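Jultholm J2 Fabric Shaver: Review After Ten Months

Posted August 9, 2018 by Ryszard Sadowski

I bought the Jultholm J2 last October, when two of my sweaters had pilled so badly under the arms that I had stopped wearing them to work. It runs on a built-in battery and charges through a small round plug on the bottom. The cord is short. Mine has to sit on the counter next to the outlet while it charges.

There are three height settings, changed by turning the ring around the blade guard. I use the middle one for nearly everything. The lowest setting took a small hole out of an old Parkberg cardigan at the elbow, where the knit was already thin. The highest one barely touches anything except blankets.

Wool and acrylic come out well. Fleece is slower, and on one jacket I had to go over the cuffs twice. It also did a good job on the arms of our Keskinen sofa, although the bin filled up several times before I was done.

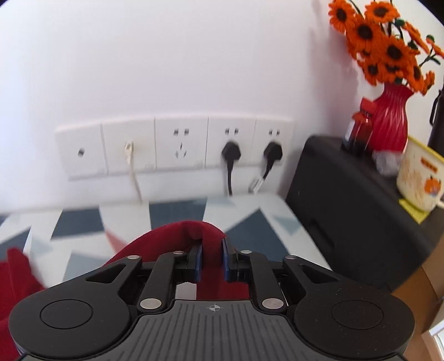
Can you use it on T-shirts and other thin cotton?
Use the highest setting, lay the shirt flat on a hard surface, and keep the shaver moving. I would skip anything with a loose weave or a print.

The bin is the weak part. It pulls straight off the side, and if you tug too hard the lint goes on the floor. The little brush in the box is fine for cleaning around the blades. I clean mine after every second sweater, and if I let it go longer the motor starts to sound strained.

Battery life was good at first. It now gets me through one long session, maybe a bit less in cold weather. My neighbor Urho Kokkonen has the older Urach model that plugs into the wall. His is louder and cuts faster, and he has had no trouble with it.

A spare blade comes in the box. I put it in this spring, and it took one small screw and a couple of minutes.

Would buy again, mostly for the sweaters. Four out of five.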